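Play bench check, room 7, Prilulau after-school club
October 27, 2020
Checked by Henok Negash. Comments in italics are mine and I stand by them. Dalia Naciri has the last say on anything marked "hold".

## 1. Bench and surface

- [x] Top wiped down before the strips come out
- [x] No chips or rough edges along the front
- [ ] Bench does not rock. *It does, if you lean on the window side. I was told in January that this had been fixed. I would like to know what "fixed" meant.*
- [x] Nothing to trip over between bench and door

## 2. Building strips

The set is the Irkeck one, with the holes at the ends. The leaflet says it is "tested to 4,000 joins". Tested by whom, and joined to what, it doesn't say, so I have ignored that and gone by hand and eye.

- [x] Ends rounded, no sharp corners
- [x] Holes clean, no burrs felt with a fingertip
- [ ] Strips separated before storage. *No. They keep going back stacked in twos, one colour on top of another. The rule sheet says single strips only and I doubt anyone has read it.*
- [ ] Short strips kept apart from long ones. *Meant to be. See the tub.*

I laid a few out to check the holes. The two magenta ones each have a bluer strip under them, and the light blue one has something reddish beneath it, with orange showing through its middle hole.

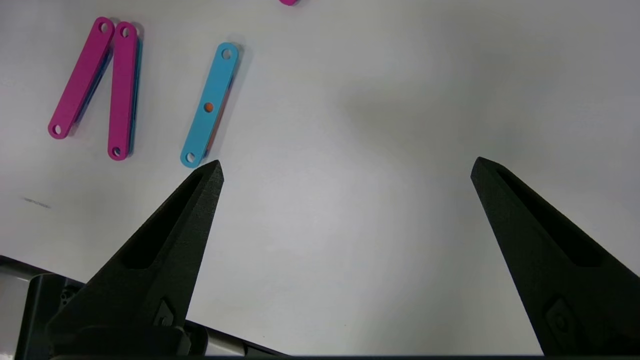
## 3. Fixings

- [x] Pegs counted out and back. *Thirteen out, 13 back. I counted twice, having been caught before.*
- [x] No split pegs
- [ ] Spare pegs in a lidded pot. *Pot yes, lid no. Mahrous will sell us a lid, for more than the pot cost. Hold.*
- [x] Peg puller works. *After a fashion. Two hands and a bit of bad language.*

## 4. Storage and labels

- [ ] Tub label matches contents. *Label says 813 parts. I have not counted them and I don't believe it. Either change the label or find me an afternoon.*
- [x] Tub light enough for one adult to lift
- [ ] Age notice on the outside, facing out. *It's on the inside of the lid, where it helps the strips.*

## 5. Cleaning

- [x] Cleaning log filled in
- [ ] Strips cleaned on both faces. *Log says yes. I don't see how, when they are put away in pairs. Pull them apart first, then clean, then sign.*
- [x] Zuvitz spray kept on the high shelf, cap on

## Outcome

Safe to use for the older group. Younger ones to wait until the pot has a lid and Dalia has looked at the bench leg herself. Last time the form came back signed with the wobble still in it, so please rock it before you sign.

H. Negash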